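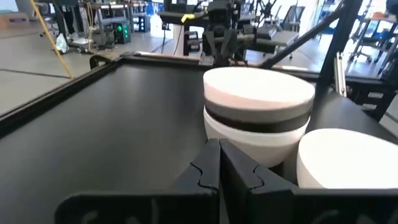 Somebody replied last night asking whether soup is ever a proper dinner or just something you have when you're poorly. It's a proper dinner! I've been making it most nights since the clocks went back and I have a lot to say, so get comfy.

First, the onions. Everything I make starts with onions and everything I used to get wrong was onions. I gave them five minutes on a high heat and wondered why the whole pot tasted sharp. Now it's a low heat, a lid on, a good pinch of salt and a full half hour. They go soft and sweet and sort of slumped. You could stop there and eat them on toast (I have).

My pan is an old Görtz stockpot from the charity shop in Grurton. Heavy bottom, one wobbly handle, lid from some other pan entirely. Best four quid I've ever spent. A thin pan will catch on you the second you go and answer the door.

Right, lentils. If you've never made soup before, make red lentil. No soaking, no stock if you haven't got any, ready in the time it takes to watch the news. Onion, garlic, cumin, a carrot grated in, lentils, water. Lemon at the end. PLEASE do the lemon at the end. It's a different soup without it.

Someone's asking how much lemon. Half, then taste, then probably the other half.

I'm not a measurer, but for the lentil one it's 2 mugs of lentils to a big pot of water, and then more water when it gets thick, which it will. It'll set like plaster in the fridge overnight. Don't panic, just loosen it with the kettle in the morning.

Leek and potato next, because it's March and the leeks at Sesik are enormous and cheap. Sesik is the greengrocer by the bus station, for anyone local. They keep a crate by the till of things that need using up, and I've had whole weeks of dinners out of that crate – tired celery, split tomatoes, a swede the size of a football.

Leeks hold grit. You can rinse the outside all you like and it's still in there. Slice them first, drop them in a sink of cold water, swish, leave them alone for a few minutes, then lift them out with your hands. If you tip them through a colander all the mud goes straight back on top!

Keep the green bits too. I used to bin half of every leek. They only need a bit longer, so they go in before the white.

On blending: I've got a Pratico stick blender and I love it far more than anyone should love a stick blender. But I hardly ever blend the whole lot these days. I do a third of the pot, roughly, and stir it back through. You get the creaminess and you still get something to chew. This changed potato soup completely for me.

Do not blend potato for ages, by the way. It goes to wallpaper paste and there's no coming back. Short bursts, then put the thing down and walk away.

Several of you want to know about stock. I use cubes most of the time. I also keep a bag in the freezer for onion ends, carrot tops, parsley stalks and the rind off the parmesan, and when the bag's full it all goes in a pot for an hour. No cabbage or sprouts in the bag. I did that once and the flat smelled like a school canteen until the weekend.

The parmesan rind thing is real, though. Chuck one in your minestrone and fish it out before you serve. It goes all bendy and strange and I always eat a bit of it standing at the cooker.

Minestrone! I'd written it off as tinned-soup stuff from when I was little, and then I made a proper one and had it three nights running. Cook the pasta on its own and add it to each bowl. If you leave it in the pot it drinks everything and by the next day you've got a bake.

Bit of money talk, since a few people asked. The last big pot of lentil came to 66p a bowl, and that was with the nice bread left out of the sum. With the bread it's more. I'm not giving up the bread.

Toppings are where it gets really fun. Fried breadcrumbs with chilli. A spoon of yoghurt. Crispy sage if you've got a plant (mine is hanging on, just). Toasted pumpkin seeds. Leftover roast potato cut small and fried again until it's properly crunchy, on top of leek soup, and I'll hear no arguments.

Also warm your bowls. Fill them from the kettle while you're slicing the bread, tip it out, ladle the soup in. It stays hot right to the bottom, and soup going lukewarm halfway is what puts a lot of people off.

The one failure I'll own up to is beetroot and orange. Gorgeous colour, tasted like a scented candle. I ate it for 2 days out of stubbornness. If you've got a beetroot soup that isn't earthy and isn't perfumed, send it over, I'd love to be wrong about this.

Freezing: flat, in bags, labelled. I never believed in labels until I thawed what I thought was butternut squash and it was apple sauce. Things with cream or potato go a bit grainy when they thaw, so I freeze before the cream goes in, and give potato ones a quick blitz once they're hot again.

My notebook is up to around 37 soups now, if you let me have the ones that are the same soup with a different bean. The front page just says SALT EARLIER, underlined, and I still forget.

Tonight's is white bean, rosemary and whatever greens were in the crate. The onions have been on for ten minutes, so I've got time for questions. Tell me what your mum or your nan put in theirs – I want the odd ones, barley, dumplings, the lot.

Oh, and to the person who asked about gazpacho: yes it counts, but ask me again in July when the tomatoes taste of something.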